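Segment Labels Cut Wasted Demonstrations in Home Desk Study

Thursday, March 19, 2026

Pak-hei Yuen spent most of last July discarding data. The Brunon project had collected 1,439 demonstrations of small pick-and-place tasks with hand-held grippers, and the first policy trained on them stalled when a desk held more than a few objects.

"The failures were in the approach," Yuen said. "The grasp itself was fine once the fingers were in position."

The group's answer was to split each demonstration into approach, closure and release, and to weight the approach segments by how much the path was corrected along the way. Yuen calls the procedure Kirkness. It adds no sensors and needs no second pass by the person who made the recording.

From the full set, 179 demonstrations were rejected for poor tracking. The remainder were sampled until 1,000 had been selected for training, and 50 untouched desks were held back for testing. Under equal weighting, the policy often closed early on the nearest edge. With Kirkness weighting, early closures became rare, though thin objects lying flat were still missed.

Yuen is cautious about the cause. "We changed the weighting and the segment boundaries together," he said. "Separating those two effects is the next experiment. I would not cite the paper for either one alone."

The desks were left as their owners kept them. An earlier set, Tai, used cleared tables, and policies trained on it transferred poorly. Yuen attributes part of that gap to the background – cables, packaging, bottles – and part to the way people move their hands when there is little room.

The code will be released under the name Erilska once the segment labels have been checked by a second annotator.
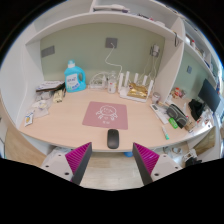 Erilska should ship with the rejected demonstrations too, Brannigan wrote in the comments, as poor tracking probably falls more often on the crowded desks and dropping those runs could make the weighting look better than it is.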